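**Suvdale Community Rooms: progress report to the Broda Fund**
Prepared by Chunhua Jin, 2023-12-19
Covers the period from July to date 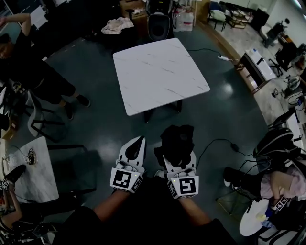 ## Where we are

The grant pays for two things: the repair of the lower hall and the first year of the evening repair classes. The hall work is finished except for the items listed further down. The classes opened later than we planned and are now running every week.

We had 121 people sign up for at least one class. Of those, 39 came to four sessions or more, which is the level we agreed to report on. The target in the grant letter was higher. The late start cost us the first block, and several people who had put their names down in July had made other plans by the time we opened.

## Building work

Buris did the floor and the electrical work under one contract. The old floor had to come up completely after damp was found along the north wall. This was not in the original quote. We moved money from the furniture line to cover it, as agreed by email with your office, and bought secondhand chairs.

Still to do:

- The outside step at the side door needs a handrail. Buris has the measurements.
- Two of the window catches in the small room do not close properly.
- The heating timer goes back to its factory settings after a power cut. We reset it by hand for now.

The final inspection is complete and the certificate was sent to you separately.

## Classes

There are three courses: clothing repair, small appliances, and bicycle maintenance. Clothing repair fills first and has a waiting list of 19. Small appliances had a slow start and picked up after we moved it to a later hour, so people could get there from work. Bicycle maintenance drops off in cold weather and we will pause it until spring.

Decha Sitthichai teaches small appliances and has written a set of handouts that we now use in every session. He has asked for a second set of screwdrivers and a better soldering station. Both fit within the tools budget.

We lost our first clothing repair teacher after the opening block when she moved away. The class missed 2 sessions while we found a replacement. Everyone enrolled was offered a place in the next block, and most took it.

## Spending

Building costs are over the original line by the amount of the floor work. Teaching costs are under, due to the late start. Tools are on budget. Overall we expect to spend the full grant by the end of the funded year and are not asking for more. The ledger and receipts are in the shared folder.

Printing cost more than expected. The flyers went out with the wrong bus number and had to be done again.

## Next period

We plan to open a second clothing repair group to clear the waiting list. The Yan Street library has offered its meeting room for this at no charge, and we are working out who holds the key and who locks up.

We would like your approval to carry the unspent teaching money forward into the spring block. A short answer by email is enough for our records. Enrollment for that block opens once we have it.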